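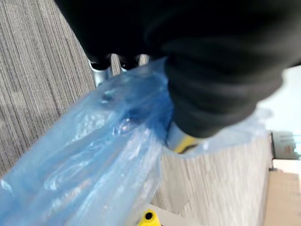

Cila Flat Mop by Willems

Home / Floor Care / Mops / Cila

In stock. Ships in a long thin box that your mail carrier will have opinions about.

The Cila is a flat mop. It has a handle, a head and a pad, and you push it across the floor until the floor looks better or you lose interest. There is no app. It doesn't spray, steam, vibrate or light up, and the packaging does not promise 1,001 uses. We can think of two, and the second is getting a sock out from behind the washing machine.

We have sold over 4,000 of them, mostly to people replacing a mop that did spray.

The head

Wide enough to finish a hallway in two passes, narrow enough to go between a toilet and a wall if you approach at an angle. The joint swivels all the way around and lies flat under a sofa. On the older Cila the joint was stiff for the first month, and many of you wrote to us about it, some of you twice. The joint has been changed. If you have the older one, a drop of cooking oil will loosen it up.

The pad

Every Cila comes with one Ultex pad, short loop on the cleaning side, hook-and-loop on the back. Ultex is our own name for a microfiber we like. It picks up dust dry and most other things damp. It will not pick up a whole spilled bowl of cereal, so please get a dustpan.

Machine wash warm, no fabric softener. Softener coats the fibers, and then you're just moving the dirt to a new neighborhood. We rate the pad for 90 washes. Some last longer. Ours in the office has gone a color we don't have a name for and still works.

The handle

The Skistent handle telescopes and locks with a twist collar. Tall people can mop standing up straight, and short people can stop holding the thing halfway down like a canoe paddle. Twist right to lock. If it slowly sinks while you're mopping, you twisted left.

What it's good on

Sealed wood, vinyl, laminate, tile, linoleum. Use a damp pad on anything with seams and wring it harder than you think you need to. Unsealed wood should only be mopped dry. We don't recommend it on carpet, and yes, we have been asked.

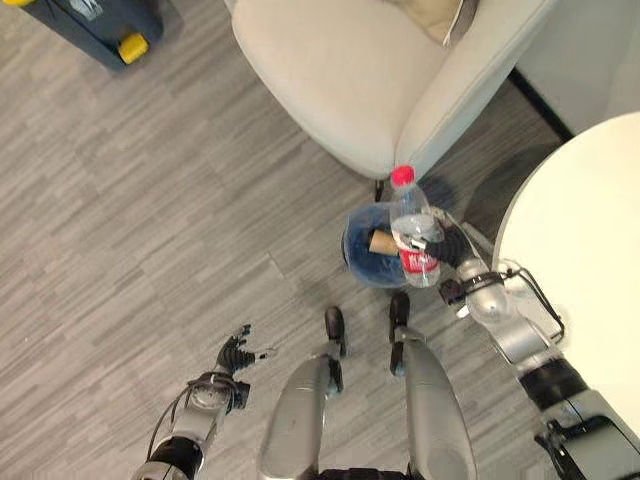
Hema Hegde
Four stars. I've had mine since December and it does what the page says, including the sinking, and yes, I was twisting left. It lost a star because it won't stand up by itself. You lean it on the wall, you walk away, and it waits until you're on the phone to fall over. Pads wash fine. I'd buy the three-pack right away and skip the hook, because mine came off the paint in the laundry room.

Reply from Willems
Fair on the falling over. The hook wants tile or a clean, glossy surface, and it should sit overnight before you hang anything on it. We've moved that line to the front of the instruction sheet.

In the box

Cila mop head
Skistent handle, in two sections
One Ultex pad
Adhesive wall hook (see above)
Instruction sheet, one side only

Sold separately

Ultex pads, pack of 3
Ultex dusting pad, long loop
Replacement collar for the Skistent handle

Returns

Send it back within 90 days, used or unused. Please take the wet pad off first.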